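The Kitchen Where Every Breakfast Is Practice

By the time I got to Plasereck's offices in August, the team had already cooked 389 sausages, and the building didn't smell of a single one. All of them live in a simulator! I'd been promised a morning of teaching robots, and what I got was a headset, a pair of gloves and a swivel chair.

The idea is simple enough. A person moves their hands, the robot on the virtual table copies them, and every joint angle gets saved. Do that 1,000 times for one chore and you have something a learning system can chew on. The team calls its collection Lusik, and the breakfast tasks are the newest part of it.

My job was to get the sausage out of the pan and onto the plate (harder than it sounds, when you can't feel a thing). I recorded 74 tries that morning, and only 2 were good enough to keep. My worst habit was hovering, with my hand up in the air while I made up my mind. The system learns that too, so the dithering gets thrown out, along with most of my pride.

Between runs the objects get shuffled a little and you start over. I kept going right through lunch, and then I went out and bought a sandwich.
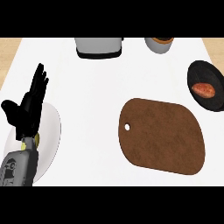 Hand up, sausage still in the pan: a simulated breakfast table at Plasereck.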